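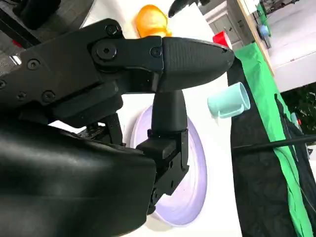
*Black gripper, hex bolts and all.*

My town has a ballot question this fall about whether to merge our water district with Ferness, and I have now read the whole thing. It is one sentence. The sentence has 17 commas in it. By the ninth I had lost track of who was buying the pipes.

The Yes people have mailed me three postcards claiming that a merger will save money. The No people have mailed me one very long letter claiming that Ferness wants our reservoir, as if the whole town were going to come over the hill some night with buckets. Neither side mentions what my bill would be. I called the district office in September to ask and was told it was "being modeled."

So I went to the forum at Keane Hall. Gheorghița Pop, who is running for the open seat, was the only candidate who brought the budget with her, and she read from page 10 until the moderator asked her to please stop. I would have let her go on. Her opponent spoke warmly about his grandfather's well. 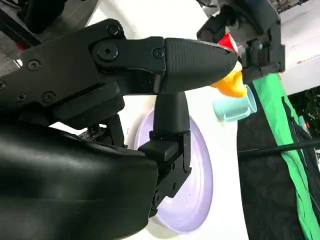

*Two fingers, nothing between them.*

Last time we elected a water board, 2214 people voted, and I'd bet half of them thought it was for the library. I was one of them, I'm sorry to say. The library is doing fine.

I'm leaning Yes, mostly out of spite toward the letter, though if the Skidbridge Road pump gets dropped from the repair list I'm switching. The revised list is supposed to be posted before early voting starts. I've been refreshing the page since breakfast.

10/20/24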